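# About Gerkora

We pack boxes. Bedrooms mostly, then whatever else you've got. Small firm, Purnmont and the towns near it, and we've been at it long enough to own a frightening amount of tape.

Page last touched 10 Feb 2024. Prices are on the other page, please look there first, the phone gets busy.

## Who we are

Gaëtan Fleury started Gerkora out of his own spare room after moving house 3 times in one year. Lost the kettle every time. By the third move he had a system, and a cousin asked to borrow it, and then the cousin's neighbor. That was the whole business plan.

Now it's a crew of packers, two vans and a storeroom behind the old Chauvin bakery. Gaëtan still packs. He also answers the email, so if the reply is four words long, sorry, he's probably on somebody's stairs.

We're not a moving company. No pianos, no sofas, no driving your stuff across the country. We come in before the movers, box it up, label it, go home. Or we come in after and do it backwards. Some people only want one room done, or one box for somebody going into the hospital, or off to college, or to stay with a sister for a while. That's fine. Small jobs welcome, we like them.

## What we do

- **Room packing.** One bedroom up to a whole house.
- **First-night boxes.** More on these further down, they're the thing people remember us for.
- **Going-away boxes.** Dorms, long stays, a summer job somewhere.
- **Unpacking.** Beds made first, then bathroom, then kitchen.
- **Sorting.** Keep, give away, not sure. The "not sure" pile is always the biggest and we wont rush you on it.

## How we pack a bedroom

Everybody has their own way. Ours, more or less:

Start on the bed. It's the biggest flat surface in most rooms and it's the right height for your back. Leave the duvet on, straighten it, put the box right on top. Floor packing is for people under thirty. The bed stays made till the last hour and then the bedding goes in its own bag, pillows and all, marked with the room name in big letters.

Small soft things go in small boxes. Socks, face cloths, tissues, the bits that live on top of a dresser. Roll the socks. Rolled socks fill corners and they stop everything else from sliding about. A crumpled cloth does the same job, so don't throw out the old ones, hand them over.

Flaps in while you're filling. Folded down inside the box, out of the way of your hands. Bring them up again at the end. Saves you fighting the cardboard with every single thing you pick up, and the top edge comes out stiffer too.

Tape around the box as well as under it if it's been used before. We reuse a lot of boxes. Last July we went through 2000 of them and plenty of those were on their second or third trip. A band of tape around the lower part and a used box holds up very well.

Curtains come down last. People forget this and end up sleeping in a fish tank. Same thing with the mop, leave it out, you'll want it once the furniture is gone and you see what was living behind it.

TV and air conditioning – we don't touch them. Wall-mounted anything is for the person who put it there, or an electrician. We'll coil a loose cable and tag it if you ask. That's as far as it goes.

## First-night boxes

OK so. You get to the new place, it's dark, everything you own is behind everything else you own. The first-night box is the one you open before anything. Goes in last, comes out first, rides in your own car if you've got one.

What goes in ours:

- clean socks, one pair each person
- tissues, a full packet
- a hand towel or soft cloth
- soap, toothbrush, toothpaste
- phone charger
- any pills you take at night, but you carry those yourself, please
- something to eat that doesn't need a plate

No shoes. No books. No "oh just this one lamp". Keep it light enough that whoever is the most tired can lift it with one arm.

We used to sell this as a kit, ready made, with new things inside. Nobody much wanted new things. They wanted their own socks and the brand of tissues they always get. So now we bring an empty box and pack it out of your drawers, with you sitting there pointing. Takes 20 minutes and it's included with any full bedroom.

## Labels

Every box gets the room, a number and one line about the inside. Not "misc". We had a crew rule about "misc" and there's a jar for it in the storeroom. Gaëtan has put in more than anyone.

The list of numbers goes on paper, taped inside your front door, plus a copy by email. We tried doing it on an app, Nadix, for a few months. Fine app, but the person holding the phone was never the person holding the box. Paper it is.

## What we ask from you

Be there at the start, even just for ten minutes. Walk us round, tell us what's fragile and what's private. Private drawers you pack yourself, we'll leave the box on the bed and go do the hall.

Put cash, keys, passports and jewelry somewhere that isn't in the room. Your purse, your car, your mother's house.

Water for the crew is nice, from the jug or the tap, doesn't matter.

Pets shut in somewhere. A cat will get in a box. We've had to open sealed ones to check.

## Where we work

Purnmont, all of it, and anywhere we can get to and back from in a morning. Further than that, ask. We did a lake cabin once, up a road that was mostly rocks, and we'd do it again but not in the small van.

Second floor, third floor, no elevator, all OK. Tell us ahead so we send enough people. Jobs over 200 boxes need two weeks notice, anything smaller we can usually fit in the same week.

## Boxes back

When you're unpacked, flatten them and stack them by the door. We'll pick them up next time we're on your street. Tape still on is fine – we peel it in the storeroom, it's a rainy day job and kind of relaxing. Wet ones or ones that smell of anything go in your recycling, please don't give us those.

We also take bubble wrap, clean paper and the little silica packets. Not foam peanuts. Never again with the peanuts.

## Get in touch

Use the form or come by the storeroom in the morning, side door, knock loud. Tell us how many rooms, what floor, what date, and wether you want a first-night box done on its own. If you've started packing already, leave it where it is. We'll work around it. 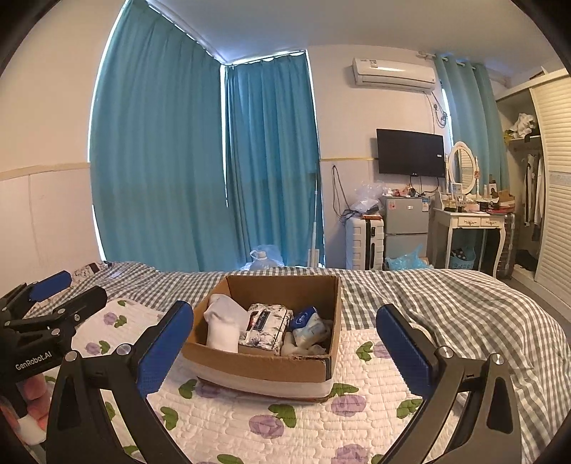
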